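Quarta-feira, 21 de maio de 2025

Reuniões que cabem na semana (e uma tarde inteira sem nenhuma!)

Começo pela boa notícia, que já correu os corredores mas merece ficar por escrito: a tarde de quinta sem reuniões passa a ser regra em toda a Parnov a partir de junho. A experiência nasceu na equipa de Priltovbridge, passou para a Jakton e agora chega a todos. Fico mesmo contente com isto, e quem partilha sala comigo sabe há quanto tempo ando a pedir uma coisa assim.

Quando começámos, em pleno inverno, havia 74 reuniões recorrentes no calendário partilhado. Setenta e quatro! Algumas tinham sido criadas para projetos que já fecharam, e uma delas juntava todas as semanas cinco pessoas para falar de um fornecedor com quem deixámos de trabalhar. Fomos uma a uma, perguntámos a quem as convocava se ainda faziam falta, e hoje restam 22. As outras deram lugar a uma nota escrita, a um telefonema de vez em quando ou a coisa nenhuma.

O que mudou no dia a dia

A mudança que mais se sente é a do fim do dia. Antes, muita gente só conseguia pegar no trabalho de concentração depois das cinco, quando o calendário finalmente sossegava, e claro que isso empurrava a saída para horas pouco simpáticas. Agora há blocos compridos de manhã e há a quinta-feira. Na equipa de orçamentos, por exemplo, as propostas grandes passaram a ser escritas de seguida, numa só tarde, em vez de serem remendadas entre duas chamadas. Quem as revê diz que se nota logo na leitura.

Também ganhámos o hábito de escrever a ordem de trabalhos antes de convocar alguém. Parece coisa pequena, mas várias reuniões desapareceram logo aí: a pessoa sentava-se para escrever os pontos, percebia que só tinha uma pergunta e mandava a pergunta. (Eu própria fiz isto duas vezes na semana passada e soube-me lindamente.)

Nem tudo correu bem à primeira. Nas primeiras semanas, a quarta-feira encheu-se até à borda, com tudo o que tinha fugido da quinta, e houve quem chegasse ao fim do dia sem ter almoçado em condições. Pusemos então um limite de três reuniões por pessoa por dia, que o calendário avisa mas não bloqueia, e as coisas acalmaram. A equipa de apoio ao cliente continua com um horário próprio — os telefones tocam à quinta como nos outros dias — e por isso escolheu duas manhãs alternadas, combinadas em rotação.
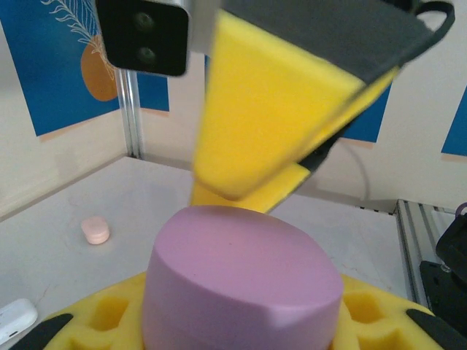

Como vai funcionar a partir de junho

A tarde protegida começa às 13h30 e vai até ao fim do horário de cada um. Não se marcam reuniões internas, não se fazem chamadas rápidas «só de um minuto» e ninguém tem de responder a mensagens na hora. Se houver uma urgência a sério, telefona-se. Reuniões com clientes que só possam nessa altura são aceites, mas peço que sejam mesmo a exceção e que a pessoa recupere esse tempo noutra tarde da mesma semana.

As reuniões que ficam têm agora duração máxima de 50 minutos. Os dez que sobram são para levantar, beber água, tirar notas ou olhar pela janela, à vontade de cada um. Uma reunião com mais de 12 pessoas precisa de alguém que a conduza e de um resumo enviado até ao dia seguinte, para que quem não foi possa mesmo não ir.

Para os novos colegas, a Tu, a nossa página interna de acolhimento, já tem uma secção com estas regras e com modelos de ordem de trabalhos prontos a copiar. Está curta e lê-se num café. Se encontrarem alguma coisa confusa, escrevam um comentário diretamente na página, que eu vou lá todas as manhãs.

O que ainda falta resolver

Falta-nos acertar as reuniões entre Priltovbridge e a Jakton, que têm horários de almoço diferentes e acabam sempre por se encontrar na pior hora para alguém. Há uma proposta para as passar para terça de manhã, e outra para as fazer por escrito em semanas alternadas. Eu inclino-me para a segunda, mas quero ouvir quem lá está todas as semanas — mandem-me a vossa preferência até ao fim do mês, mesmo que seja só uma linha.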